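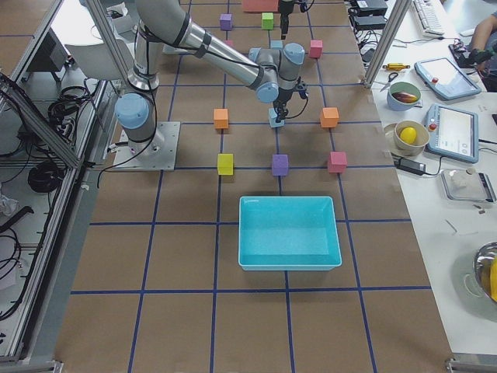 Skistel Hall: kitchen and function room, quarterly walk-round

Walked by: Samira Nseir
With: Ji-hoon Yoon (keys and ladders)
Time: started 9.15, finished just before noon
Previous sheet: March, filled in by Mi-kyung Geum

Marks used: OK, NOT OK, CAN'T TELL. The old sheet only had OK and a blank, so everything was OK. I have added the third mark and used it a fair bit.

1. WAYS OUT

Front doors open fully from inside: OK
Side door by the kitchen opens fully from inside: NOT OK
Comment: It opens if you lift it and lean. Ji-hoon can do it every time. A person who has never met the door can't, and I include myself. Marked OK in March with the note "bit stiff". It scrapes the step and there is a groove to prove it.

Exit signs lit: OK
Emergency lights come on when the test key is turned: OK
Emergency lights stay on for the full test: CAN'T TELL
Comment: We turned the key, they came on, we turned it back. The log says a full-length test was done in June. It also has the same handwriting, pen and tick for every month on that page. I'd like to be in the building for the next one.

Route from stage to side door kept clear: NOT OK
Comment: Stacked chairs again. There is a painted line on the floor for the chairs to stay behind. They don't.

2. FIRE

Extinguishers on their brackets: OK
Extinguishers in date: OK, with a grumble
Comment: The labels say serviced. The one by the stage has dust on the handle thick enough to write in, so either the engineer has a very light touch or he read the gauge from the doorway. Gauge is in the green. Will ask to see the job sheet.

Fire blanket in kitchen: OK
Comment: Now hung by the door. It used to be above the cooker, where you'd have had to reach through the fire to get it.

Alarm call point tested: OK, 59 seconds before anyone in the upstairs office came out. Ye-ji Maeng says she assumed it was us. It was, but I would still like people to leave.

3. KITCHEN

Fridge temperature: CAN'T TELL
Comment: The display on the door says 2. The loose thermometer inside disagrees. I don't know which to believe and nor does the temperature chart, which has been copied from the door twice a day. Put a new thermometer on the middle shelf overnight and write down what it says, even if you don't like it.

Cooker hood filters clean: NOT OK
Comment: "Wiped" is written on the rota. The outside has been wiped.

Gas shut-off labelled and reachable: OK
Knives stored safely: OK
First aid box complete: NOT OK
Comment: Plenty of triangular bandages, no blue plasters. It is always the plasters. The contents list inside the lid has been signed since they ran out.

Hot tap warning sign: OK, though the sign has curled and you have to hold it flat to read it.

4. ELECTRICS

Plugs and leads undamaged, those we could see: OK
Portable items tested: NOT OK
Comment: 18 items on the list. The urn has a sticker, the Grevum heater has none, and the old Duneo projector has one belonging to a different projector, going by the serial number. Ha-rang Cha tells me the heater is "basically new". It was here when I joined.

Extension leads not joined together: NOT OK
Comment: Two joined behind the piano. Separated them. I expect to find them back together.

5. FLOORS, STAIRS, OUTSIDE

Function room floor: OK
Stair nosings fixed: third from the top lifts at the left. NOT OK
Handrail firm: OK
Outside lamp over the ramp: CAN'T TELL in daylight. Could whoever locks up on Friday please look up.
Car park drain: OK when dry. Everyone says it copes in rain. Everyone parks at the other end.

6. CARRIED OVER FROM LAST TIME

Quote for the side door. Mi-kyung asked Cheon Joinery, who said a new door and frame, up to 2000. I would want a second opinion before spending that on a door that may need a plane and a longer screw.
Spare key for the meter cupboard. Still missing. We got in with Ji-hoon's penknife, so as a lock it isn't doing a great deal.
Replacement sign for the hot tap. See above.

7. TO DO BEFORE THE NEXT HIRE

Chairs behind the line: Ji-hoon
Plasters: Ye-ji
Heater out of use until tested, lead taped up: done by me before leaving
Stair nosing screwed down: Ji-hoon, and please don't glue it
Filters out and soaked: Ha-rang
Extinguisher job sheet: me

Signed S. Nseir. Copy on the kitchen noticeboard, under the rota.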